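Search this book
Type a keyword

Chapter 6: Stone That Has Been Cooked

By Ah-rin Gil
June 2021

I failed my first geology quiz because of a kitchen. The quiz asked us to name a rock sample, and I wrote "granite" with total confidence, since the thing looked exactly like the counters at my aunt's place in Ilitthorpe, and my aunt had been calling those granite for years. It was marble. So were her counters, as I found out that July when I went over with a steel nail and a very small bottle of vinegar (she let me test the underside, by the sink, and stood over me the whole time).

I tell that story every year and somebody always comes up afterward to say their family has the same argument at home. So let's start this chapter with the argument, and get to the chemistry once you care who wins.

6.1 What makes it marble

Marble starts out as limestone, or sometimes as dolostone, its close cousin. Limestone is mostly the mineral calcite, and a lot of that calcite was once shell, reef, or limy mud on a sea floor. Bury it deep, squeeze it, heat it up, and the tiny calcite grains begin to grow into each other. They don't melt! I want you to underline that, because half of my students write "melted" on the midterm. The rock stays solid all the way through. The grains just rearrange themselves into bigger, tightly locked crystals, and most of the fossils get wiped out while that's going on.

We call this recrystallization, and it's the one long word I'll make you learn before lunch.

Pure marble is white. Most limestone isn't pure, though, and whatever was mixed in gets cooked right along with it. Clay can turn into mica. Iron minerals give you reds, yellows and browns. Carbon from old plant and animal matter gives you grays and blacks. My friend Devendra Jaiswal, who cuts stone at the Sakden yard, can look at a slab and tell you which wall of the quarry it came off, purely from the color. I can't do that. I've tried, and he laughed.

6.2 Reading the veins

Veins are my favorite part, so forgive me if I go on a bit. Rock underground gets pushed around, and when it's pushed hard enough it cracks. Hot water carrying dissolved minerals moves into the cracks and leaves some of that mineral behind, often calcite again, and the crack heals up as a pale line. If the rock cracks again later, a new set of lines can run straight across the old ones. When one vein cuts another, the one doing the cutting is younger. You can work out the order of events on a slab with nothing more than a pencil and some patience, and we'll do just that in Lab 2.

Dark stone is the easiest to practice on, because pale veins stand out so well against it. Pick one line, follow it until it forks, and then choose a branch and keep going. Wide cracks and hairline ones can sit side by side in the same piece.
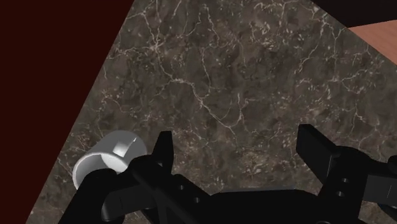
6.3 Two tests you can do at home

First, the scratch. Calcite is soft as minerals go, a 3 on the Mohs scale, and a steel nail will mark it. The quartz in granite will shrug the nail off. Second, the fizz. Put one drop of vinegar on a hidden spot and look closely, with a hand lens if you have one. Calcite gives off small bubbles of carbon dioxide. Dolomite barely reacts unless you powder it first, which fooled me for most of a semester.

Please ask whoever owns the counter before you do either one. Vinegar leaves a dull spot on polished marble, and so does lemon juice, and my aunt still brings it up.

Before you go on to 6.4, find one piece of polished stone near you and sketch a patch of it the size of your hand. Bring the sketch to class.

Shares 425
Comments 6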